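Does a color catcher sheet do anything, or is it a $9 paper towel?
Laundry & Clothing Care > Stains and Dyes

Posted by Darcy Waaka

I've been using Mudico color sheets since January, one per load, on my sister-in-law's advice. The sheet comes out pink or gray every time and she says there's my proof. I'm not convinced. My clothes were mostly fine before I bought them. A box is 18 sheets and I go through it in less than a month.

Last week I put a new red top in with two pale dish towels and a sheet, on warm, and the towels still came out pinkish. So what exactly am I paying for? Has anyone tested these, or are we all just looking at a dirty sheet and feeling good about it?

3 replies

Keith Fairweather
The sheet turning pink tells you there was dye in the water and some of it stuck to the sheet. It does not tell you the dye would have ended up on your clothes. Most of it would have gone down the drain in the rinse. That's the part the box leaves out.

I ran the same mixed load with and without a sheet for a couple of months, 13 loads each way, with a square of white cotton pinned inside a pillowcase. Old clothes, cold water. I could not tell the squares apart, and neither could my wife, who didn't know which was which. Not a lab, I know. With brand new dark clothes I'd expect a difference, but I'd wash those alone anyway.

For your towels: don't put them in the dryer. Soak them in cool water with oxygen bleach (the powder kind, check the care tag first) for about eight hours, then wash again. If they already went through the dryer you can still try it, but I wouldn't promise you much.

Manaia Hapeta
I use the Hikix ones and NEVER had a problem. You get what you pay for. Also vinegar sets the color, my grandmother did it with everything.

Clem Tuhiwai
Vinegar does not set the dye in a cotton shirt you bought at the store. People have repeated that for as long as I've been doing laundry. It can help with certain dyes on wool or silk while they're being dyed, and that's where the story comes from as far as I can tell. Salt is the same kind of story.

What I do with anything red or maroon is wet a white rag, press it on an inside seam for a minute and look at the rag. Color on the rag means it gets washed by itself, cold, until the rag comes up clean. Costs nothing. My worst one took four washes, and the label said "colorfast," so I don't put much faith in labels either.
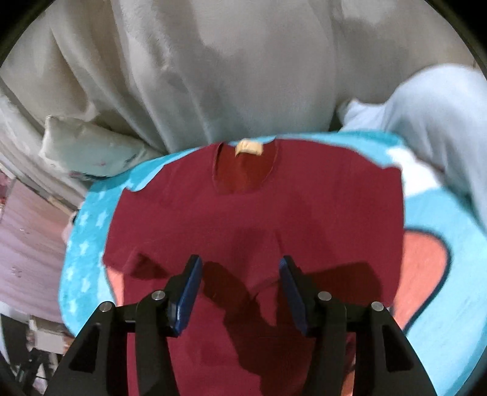 How many times should I wash a maroon T-shirt by itself before it goes in with other clothes?
Two or three cold washes is enough for most cotton shirts, but go by the rag test and keep it away from whites for longer than that.

I'd finish the box you have, Darcy, and save the sheets for loads where you're mixing in something new. Then see if you miss them when they're gone. I didn't.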